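About Faltaren

Faltaren is a reprint publisher of sports books. We acquire rights to out-of-print titles, mostly baseball, boxing and track, and reissue them in paperback and e-book editions. The office is in Destby. Printing and warehousing are handled under contract in Bistmont.

The company was set up to bring back one title, a season diary by a minor league catcher that had been unavailable for decades. The first printing was 2,938 copies, a figure set by the amount of paper the printer had on hand. It sold through by December and was reprinted twice. The list now holds over 80 titles.

How titles are selected

Suggestions come from readers, libraries and used book dealers. A title is considered when it has been out of print for at least five years and the rights holder can be identified. We do not reissue books whose ownership is in dispute. Rights searches are done in-house and can take several months, longer when the original publisher was merged or dissolved.
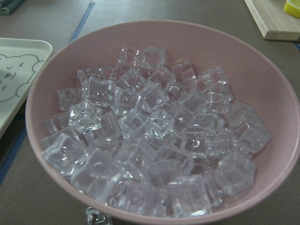 Text is set again from a first edition. Pages are scanned, converted and read twice against the original. Spelling errors in the first edition are corrected. Scores, dates and batting averages are left as the author wrote them, and where they differ from the published record the difference is given in a note at the back. Photo sections are included when the prints can be licensed. Each book has a new introduction of no more than 5 pages.

The Ofori series

Ofori is our line of shorter works: tour diaries, training manuals and collected newspaper columns. Books in the series share one trim size and one cover layout and are numbered on the spine. New numbers appear 2 times a year.

Trade and permissions

Bookstores may order direct or through their usual wholesaler. Returns are accepted in salable condition with the original invoice number. Classroom and excerpt requests should state the title, page range and number of copies. Unsolicited manuscripts are not read.

Page last revised 24th February.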